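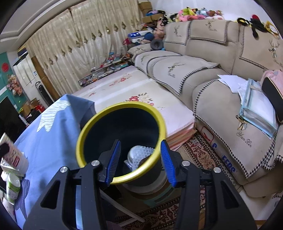
Somebody at Sellum remarked over tea that a living room bin ought to be emptied before it looks full, and I've come round to that, so on with the January tidying notes. The dark bin with the yellow rim has very little in it, but I'd still like it done first, and then the table with the light blue cloth (papers in one stack, please!). The pink folded fabric by the ottoman can stay put for now. Allow 11 minutes for the lot, and 2 more for straightening the stag cushions.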